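Drukholm Cabinet Finish Notes - README

Hi! I'm the person who keeps this dataset going, and if you've landed on this page you're probably either picking a cabinet finish or writing software that helps other people pick one. Both are welcome. Drukholm is a set of written notes on how painted and stained kitchen cabinets hold up, plus one big table that ties the notes together. I started it when I was repainting my own doors in Flirkstead and couldn't find two people who agreed on how long to wait between coats.

What's in the folder

finishes.csv is the main table, one row per finish per kitchen. notes.txt holds the long comments, in the order they came in. swatches.csv lists the color names people gave me, with the paint line if they remembered it (a lot of them didn't, and "sort of a mushroom" is a real entry that I've left alone).

There are 100 kitchens in the table right now. For 60 of them I have a second visit a year or more after the first, and those are the rows I'd look at if you care about chipping and yellowing. The rest are first visits only.

How the rows were filled in

Sylvie Thibodeau and I did nearly all the visits. We'd sit down with the owner, fill in a paper form, then go door by door with a flashlight held low so the scratches showed up. The form has 17 questions and I typed every one of them in by hand, so if you see a weird comma, that's me! Caoimhe Geraghty went through the whole table afterward and fixed my spelling of "polyurethane," which I had managed to get wrong in four different ways.

Wear is scored from 0 to 5. Zero is a door that looks freshly hung and 5 is one you'd want to strip and start over. We scored the door under the sink separately because it takes such a beating, and the same goes for the one next to the trash pull-out. Look for the columns sink_wear and trash_wear.

Sheen is what the owner told us, so treat it with some caution. Satin and semi-gloss get mixed up constantly. I've been known to do it myself.
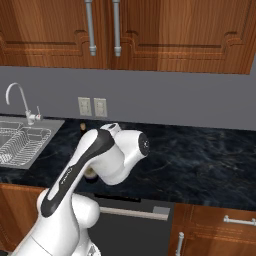 Column names that trip people up

finish_age is in months and counts from the last coat, even if the cabinets are decades older. An empty cell means the owner moved in after the work was done.

wood_type is blank for anything painted, unless someone had a bare edge we could check. For stained doors it's filled in almost everywhere.

degloss says whether the old surface was sanded, wiped with a liquid deglosser, or neither. I get more email about this column than all the others put together, and yes, "neither" does score worse on average. But please read the notes for those rows before you quote me, a few of them were primed with something really sticky and look great.

topcoat = lachance is the clear coat recipe from the old Lachance cabinet shop, which a handful of Flirkstead kitchens still have. It's not something you can buy anymore - sorry!

Loading it

The files are plain UTF-8 with commas. If you use Vulent, the little table viewer I wrote for this, point it at the folder and it will join the notes to the rows for you. It takes 30 seconds or so on my old laptop. Any spreadsheet works too, just tell it that kitchen_id is text or you'll lose the leading zeros.

Known problems

Every kitchen is within a short drive of my house, so humid summers are baked into everything. If you live somewhere dry, your mileage will differ. There are also far too many white kitchens and hardly any dark green ones, and I'd love more of those.

Two rows have the same kitchen_id. They're different kitchens. I'll fix it in the next version.

Using it

Go ahead and use the table for whatever you like, including paid work. A mention of Drukholm is nice. Please don't try to figure out whose kitchen is whose.

Corrections go to the issues page, and I usually get to them on a Tuesday.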